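Participants wanted: gripper comparison, home fabrics round

Drilgate is looking for people who will pick up clothes, put them down, and then tell us which tool made them angrier. We are comparing 2 hand-held grippers before either design goes onto an arm, and our own staff have stopped being useful judges. They are too used to the thing.

The study is called Kruger. You would work in your own home, on your own bed, with garments you already own. Corduroy is especially welcome. It has ribs, it has opinions, and it has so far defeated two sets of finger pads that did perfectly well on T-shirts.
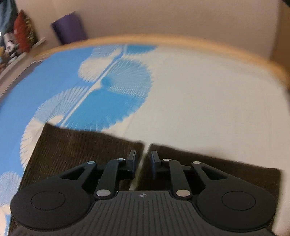
Fingers open over brown ribbed cloth, Kruger fabrics round.

Each participant completes 214 short tasks with each gripper: pinch an edge, lift, fold, flatten, let go. Letting go is harder than it sounds. You may spread the work over as many days as you like within the study period, which closes at the end of May. The linkages and the body are the same on both tools. The pads differ, and we won't say how until you have filled in the form.

Please don't tidy up for us. A bed with a blanket and a cushion on it is a better test than anything we could set up at our Zeluria office, where the only bed is a foam block on a trolley. 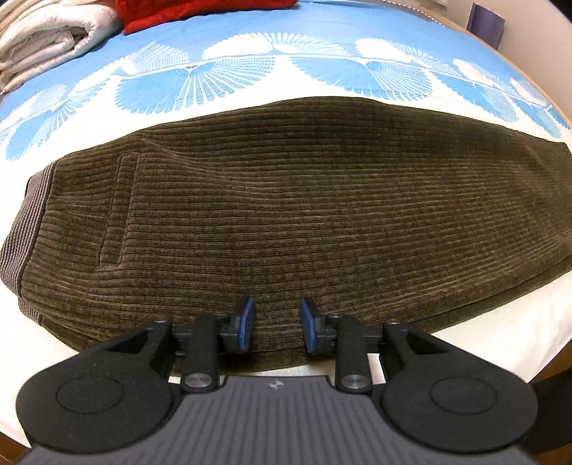

Thick edges are where most of the disagreement has been so far. Some testers come in low and scoop, others go straight down and pinch, and both groups are certain the other is doing it wrong. We would like more of you, so that the argument can at least be had with numbers.

You should be 18 or over, comfortable using either hand, and willing to repeat a dull movement without improving it into a different one. No robotics background needed - if you have one, say so and we will try not to hold it against you.

Payment is $375 for the full set with one gripper and $500 if you finish both. Tools come by courier in a Pakby case, with return postage paid.

To apply, write to the Kruger study desk at Drilgate by February 12, 2025. Tell us what size your bed is, which hand you write with, and the most annoying garment in your closet.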